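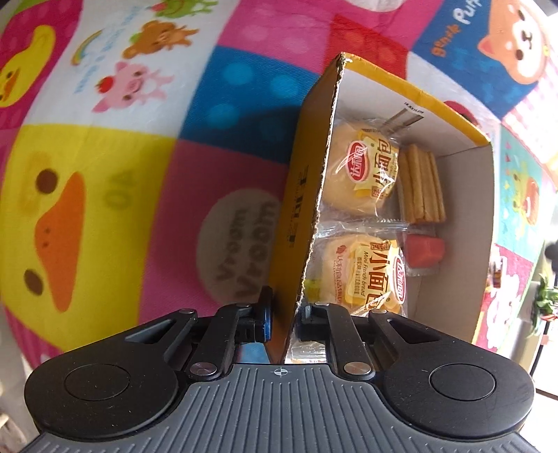

A turma de manipulação do Clube de Robótica Nosstead abre inscrições para o projeto Zunholm, que trata da abertura e do esvaziamento de embalagens de papelão com garra de dois dedos. O trabalho começa com a garra na mão do operador e só depois passa para o braço. A tarefa de referência do semestre é a caixa de lanches: segurar a aba entre os dedos, mantê-la dobrada para fora e liberar o acesso ao conteúdo. A aba amarela presa na garra tem a borda ondulada rasgada em diagonal, e esse tipo de borda entra no conjunto de casos do projeto junto com as abas íntegras. Os pãezinhos redondos em plástico transparente são a segunda parte da tarefa, pois o filme brilha, amassa e muda de contorno conforme o ponto de pega.

Chamada para participantes
Projeto Zunholm, turma que inicia em setembro
Vagas: 21
Local: Laboratório Mogensen, sala 2
Coordenação: Pirmin Oberholzer

Objeto

Selecionar estudantes para as atividades de demonstração manual, anotação de episódios, treinamento de políticas e integração com o braço. O projeto é extracurricular e não gera vínculo empregatício. A participação conta como atividade complementar para os cursos que a reconhecem. Cabe ao estudante verificar na secretaria do próprio curso.

Quem pode se inscrever

Estudantes regularmente matriculados em curso técnico ou de graduação, de qualquer área. Não se exige experiência com robôs. Para a frente de treinamento e para a de integração exige-se programação em Python em nível suficiente para ler e alterar código escrito por terceiros. Para demonstração manual e anotação não há requisito de programação.

Ex-participantes podem se inscrever novamente, desde que em frente diferente da anterior.

Frentes de trabalho

Demonstração manual. O participante executa a tarefa com a garra de mão, seguindo o roteiro do dia, e registra as falhas na planilha. Cada episódio começa com a garra parada e os dedos abertos, e termina com a garra novamente parada, fora da caixa. Episódios interrompidos não são apagados: recebem a marca de interrompido e o motivo. A meta é de 100 episódios aceitos por participante até o fim do semestre. Velocidade de execução não é critério. Movimento brusco é motivo de recusa do episódio.

Anotação. Marcação dos instantes de contato, fechamento, abertura e perda de pega, e descrição curta da tarefa em português. A anotação é feita em duplas independentes, e as divergências vão para a reunião técnica. O guia de anotação está na versão 7 e será fornecido na primeira sessão. Versões anteriores que circulam em grupos de mensagem não devem ser usadas, em especial no que se refere à definição de perda de pega, que mudou.

Treinamento. Preparação dos dados, execução dos treinos, comparação entre políticas e manutenção dos relatórios. O participante desta frente precisa saber descrever em texto corrido o que foi alterado entre um treino e outro. Resultados sem registro da configuração utilizada não entram no relatório.

Integração. Montagem dos dedos no punho do braço, calibração, verificação de limites e testes em bancada. Os dedos são intercambiáveis entre a garra de mão e o braço, e a conferência do alinhamento após cada troca é atribuição desta frente. Nenhum teste com o braço energizado é feito por uma pessoa sozinha.

Tarefas previstas para o semestre

Abertura de caixa com aba solta, com aba íntegra e com aba rasgada.

Retirada de pães embalados individualmente, sem perfurar o plástico e sem arrastar o item vizinho.

Retirada de biscoitos em palito dispostos de pé, lado a lado. O critério de aceitação para palito quebrado ainda está em discussão e será fechado antes do início das demonstrações.

Fechamento da caixa, incluindo reposicionamento da aba.

Repetição das tarefas anteriores diante de fundos variados, entre lisos e estampados. Tecidos com personagens, letras e retalhos de cores fortes fazem parte do material, com o objetivo de medir o quanto a política depende do fundo. O participante não deve retirar nem esticar o tecido para facilitar a execução.

Carga horária e funcionamento

Duas sessões semanais por participante, em horário fixado no ato da matrícula na turma. O laboratório abre às 14h e fecha às 21h. A última sessão do dia termina com tempo suficiente para guardar o equipamento e copiar os dados, e o operador só é liberado depois da conferência da cópia.

A reunião técnica é comum a todas as frentes e tem presença obrigatória. Faltas justificadas são aceitas mediante aviso por escrito. Quem ultrapassar o limite de faltas previsto no regulamento do clube perde a vaga, que é oferecida à lista de espera.

Participação na Copa Morkgate

Parte da turma representará o clube na categoria de manipulação de embalagens da Copa Morkgate. A equipe será formada ao longo do semestre, com base nos registros de bancada e na disponibilidade para os ensaios. A inscrição nesta chamada não garante lugar na equipe, e quem não quiser competir deve indicar isso no formulário. A opção não afeta a seleção.

O regulamento da categoria não permite adaptar a embalagem antes da prova. Reforços de fita, marcas coladas na aba e cortes prévios desclassificam a tentativa. Por essa razão o projeto também não os utiliza em treino.

Seleção

A seleção tem duas etapas.

A primeira é a análise do formulário. Será lida principalmente a resposta à pergunta sobre um procedimento que o candidato já tenha executado repetidas vezes, de qualquer natureza: culinária, costura, manutenção de bicicleta, laboratório de química, estoque. Espera-se uma descrição em passos, com indicação dos pontos em que o procedimento costuma falhar. Currículo pode ser anexado, mas não substitui essa resposta.

A segunda é uma prática curta em bancada. O candidato recebe instruções, manuseia a garra e preenche um registro de falhas. Avalia-se a fidelidade do registro. Um episódio malsucedido e bem descrito recebe nota superior à de um episódio bem-sucedido com registro incompleto.

Candidatos às frentes de treinamento e integração farão também a leitura comentada de um trecho de código do projeto, no próprio laboratório, com consulta livre à documentação.

Em caso de empate, terá preferência quem ainda não participou de projeto do clube. Persistindo o empate, será feito sorteio.

Material

Garra, dedos, caixas e itens de embalagem são fornecidos pelo laboratório. O participante deve trazer caderno e, se possível, computador próprio para a anotação. Há máquinas disponíveis para quem não tiver, mediante reserva.

Os alimentos usados nas tarefas são material de bancada e não podem ser consumidos, ainda que a embalagem esteja intacta. Itens com embalagem violada são descartados ao fim da sessão e anotados no controle de estoque.

Cabelos longos presos e mangas justas são obrigatórios na frente de integração.

Dados e imagem

As gravações são feitas a partir da garra e podem captar o ambiente em volta da bancada. O participante assinará termo autorizando o uso das gravações em treinamento, relatórios e apresentações do projeto. Pessoas de passagem pela sala não devem ser gravadas sem termo assinado; se isso ocorrer, o episódio é marcado e excluído na conferência. Os arquivos ficam no servidor do laboratório e não podem ser copiados para dispositivos pessoais.

Inscrição

As inscrições são feitas em formulário impresso, retirado e devolvido na sala 2 do Laboratório Mogensen durante o horário de funcionamento. É necessário apresentar comprovante de matrícula. Formulários sem indicação da frente pretendida serão devolvidos. É permitido indicar uma segunda opção.

O resultado será afixado na porta da sala, com a lista de espera em ordem de classificação. Pedidos de revisão devem ser entregues por escrito a Pirmin Oberholzer, com referência à etapa questionada.

Os convocados devem confirmar a vaga pessoalmente e escolher o horário das sessões no mesmo ato. A escolha segue a ordem de chegada.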